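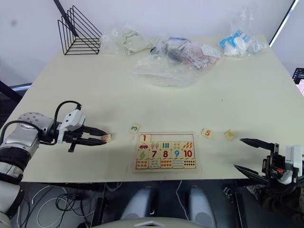
Number puzzle (also number board, counting tray)

A number puzzle is a shallow tray with a slot for every numeral and a loose tile to go in each one. I've been writing up old toys for this wiki since June and this is easily my favourite so far!

Most go from 1 to 10, usually in two rows of five, and the better ones pair every numeral with a little picture showing the same amount (one car, two ice pops, three bars, that sort of thing). So a child who can't read a 4 yet can still count four dots and work out what belongs above them. Lovely idea, and it works on grown-ups who've had no sleep too.

Wood is the usual material, though I've met card and foam ones. My own is a Kellari, bought second-hand for £2, and the 9 had been chewed.

Playing with it

Tip the numerals out, mix them up, put them back. Some families go strictly in order; mine starts with whichever tile is nearest. Alun Harries, who edits the jigsaw page, thinks it should be filed under jigsaws. I don't (the pieces never lock together!), but we've linked the two pages for now.

See also: shape sorters, peg boards, jigsaws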